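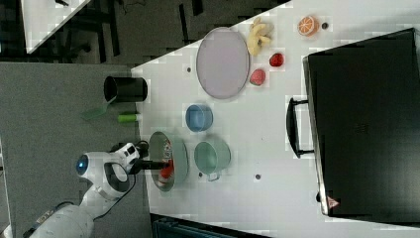

Teleoperation station, pre-session inspection with comments
Site: Lustthorpe, tabletop cell
Inspector: Teresa Cordeiro
Date: Dec 22, 2020
Marks used: OK, FIX, OPEN (no decision yet)

1. Arm and base

1.1 Base bolts tight, no rocking when pushed by hand. OK
1.2 Emergency stop in reach of the person driving. OK, pressed and released 2 times.
1.3 Emergency stop in reach of anyone else. OPEN
Comment: Mendes says the second person never needs it. The second person is the one who leans in to reset the props. I want a second button.
1.4 Cable on the upper arm has slack at full reach and does not catch on the wrist. FIX
Comment: Fine at full reach. Folded back, the loop swings wider than I like. One more tie.
1.5 Status light matches the real state of the arm. OK
Comment: Checked in hand-guiding and in remote mode. I don't accept "it's blue, so it's fine" as a check. Go read the controller screen.

2. Table and props

2.1 Nothing hanging over the edge. FIX
Comment: The spatula was past the edge again. If the arm nudges it, it goes on the floor, somebody bends down to get it, and now there is a head under a live arm.
2.2 Round items stopped from rolling. FIX
Comment: The small green cylinder and the black cup lying on its side both get a no. Stand the cup up unless the task sheet says otherwise.
2.3 Case moved off the work surface. FIX
Comment: I was told it is "part of the setup." It is not on the task sheet. It takes up table the driver might need in a hurry.
2.4 Mug and bowl free of chips. OK
2.5 Floor beside the table clear, chairs pushed back. OPEN
Comment: Depends who you ask and when.

3. Gripper and grasp

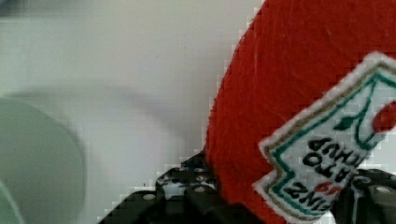 Grip force is where I have the least faith in the paperwork. The Candura sheet says the limit was set in June and has not been touched, and then the same sheet lists 3,000 open-close cycles with no recheck. A soft prop hides a bad setting. The plush ketchup bottle with the Heinz patch gives way where the finger presses into it, so a squeeze that would crack a hard cup passes as a good demonstration. Test on something stiff, with a gauge, before anyone signs.

3.1 Force limit measured with gauge. FIX, not done.
3.2 Finger screws seated, paint marks lined up. FIX
Comment: Screws feel tight. No paint marks, so next month we'll be guessing.
3.3 Gripper holds when the remote link drops. OK
3.4 Arm stops when the remote link drops. OK, but see 4.2.

4. Person showing the task

4.1 Driver has done the hand-guiding practice on the slow setting. OK
4.2 Lag between hand controller and arm written down. FIX
Comment: Zument quotes one number for every site. I would like ours, taken on our network, in the afternoon when it is busy.
4.3 Driver can see the table directly, without relying on the wrist view. OK
4.4 Only one person hand-guiding at a time, remote control locked out. OPEN
Comment: The lockout is a checkbox in the software. A checkbox is not a lockout.
4.5 Bad demonstrations marked as bad. OPEN
Comment: The log has 530 demonstrations and 34 marked failed. Maybe. I watched one hour and saw drops that got saved as good. It belongs on a safety sheet because whatever sloppy reach we save is the reach the arm will try later with no hand on the controls.

Result: no running on its own. Hand-guiding allowed at slow speed. Remote driving allowed after 1.4, 2.1, 2.2, 2.3, 3.1 and 3.2 are cleared. Send me the gauge readings, not a note saying they were taken.

T. Cordeiro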